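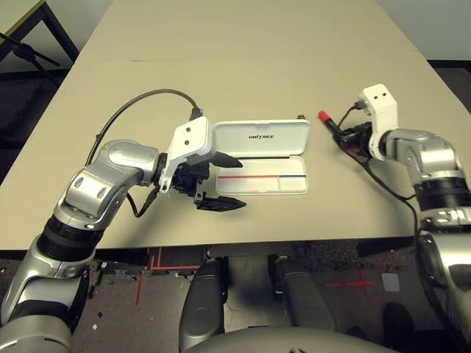
Vanarau publishes maintenance routine for two-armed bench cells

Pikley, August — Vanarau has released the service routine it uses on its own two-armed handling cell, covering gripper mounts, cable runs and floor marking. The document is free to download and applies to cells in which both arms work across a single table.

The routine is built on an interval of 90 operating hours. At each stop the technician opens both grippers fully, checks the finger tips for wear and tightens the screws in the gripper brackets. Cables are then followed by hand from the bracket to the elbow, with the arm moved slowly through its full reach. A cable that pulls tight at any point is re-routed before the cell goes back into use.

"Most of our stoppages came from cables at the wrist," said Hauwa Aliyu, who leads cell maintenance at Vanarau. "We now leave a longer loop and check it at every stop. It adds five minutes."

After any change to a mount, the cell repeats a short reference task in which one arm picks up a marker and the other handles a small case. Position error is logged for both arms, and a mount that drifts twice in succession is replaced. Floor tape is checked at the same time and renewed where it has lifted.

Bracket drawings were prepared by Riku Fukuda and reviewed by Grevov, which supplies replacement finger sets. Finger sets are changed after roughly 4000 grips — earlier if the points no longer meet.

A revised edition will add a section on joint housings.

Contact: Bent Gunnlaugsson, Vanarau press desk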